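The Long Road Back for the Talov Roadster

Small sports cars rarely age in a straight line. They lose value for twenty years, sit under tarps for ten more, and then a clean one sells for a price that makes the owners of the others look again at what is in the garage. The Talov Roadster has now reached that stage.

Talov built 1,898 of the cars, all with two seats, a folding soft top and rear-wheel drive. The company had made its name in delivery vans, and dealers did not know how to sell a low, narrow car with a trunk the size of a suitcase. Production ended early, and the parts supply dried up soon after.

The owners' register, kept by the Wanero Motor Society, lists 473 surviving cars. Many are incomplete. The society believes that others remain in barns and storage units, and it adds a few to the register every year, most often in spring when buildings are cleared and sold.

What Buyers Should Look For

Rust is the first concern. The sills were closed at the factory with no drain holes, and water that enters through the door seals stays there. A car with fresh paint and no record of sill repair should be inspected on a lift before any money changes hands.

The engine is strong if the oil has been changed on schedule. The cooling system is weaker. The original radiator was shared with a smaller Talov sedan and runs close to its limit in summer traffic. Most cars in regular use have been fitted with a larger core, and judges at society events do not deduct points for it.

Interior trim is the hardest thing to find. Door panels were made by Fuchs, a supplier that left the trade long ago, and good sets seldom come up for sale apart from a car. Seat frames are easier, as the same frame was used in two of the vans.

Prices and Insurance

A project car with a sound body can still be bought for the price of a modest used sedan. Finished cars bring roughly 4 times as much, and the gap has widened. Insurers who handle older vehicles will write an agreed-value policy, but they ask for photographs, receipts and a recent appraisal. Owners who bought early and have not updated their coverage are advised to do so before the driving season.

New Parts From Brelau

Supply has improved. Brelau, a small machine shop with a long history in motorcycle work, now produces 10 parts for the roadster, among them the window regulator, the heater valve and the upper steering bushing. Each is made in batches when enough orders are in hand, and the next batch is planned for December. The bushing is slightly firmer than the factory item and should be fitted with the front wheels off the ground and the column unbolted at the dash.

The shop does not plan to make body panels. The tooling would cost more than the likely sales could return, and repair sections cut by hand remain the usual answer for fenders and floors.

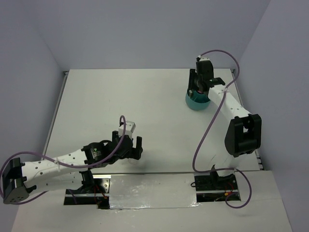 Joining the Register

Registration with the Wanero Motor Society is open to any owner, whether or not the car is running. Applicants should supply the chassis number, the engine number and a short account of the car's history as far as it is known. Cars that have been fitted with a different engine are accepted and noted as such. Members receive the parts bulletin and may place orders through the society at the group rate.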